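Plenddale Reserve Fungi Survey: Records, Release 5

Summary

This release holds 766 field records of fungi made by members of the Plenddale Naturalists' Group in the Innes block of the reserve. It covers 234 named taxa. The group's autumn outing was led by Struan Swanson, and the records were checked by Anju Singhal and Adjoa Ackah.

Contents

records.csv: one row per sighting
taxa.csv: accepted names and synonyms
sites.csv: plot codes, slope, soil and dominant trees

Locations of rare species are rounded to the nearest 500 metres. Colour notes follow the chart in the group's handbook and were made on fresh material. 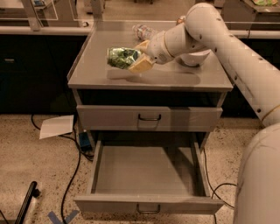 Grey cart with its lower drawer open.

Known limits

Plots beside the Sorum track were visited more often than those on the upper slope, and the counts should not be compared without allowing for this. Small brown species are under-recorded. Names marked "cf." have not been confirmed under the microscope. Rows with no plot code were recorded between plots and have been kept.

Use and contact

The data may be reused with credit to the group. Corrections should be sent to Malcolm Furnival, records officer, quoting the row number.

Last updated 21/10/2023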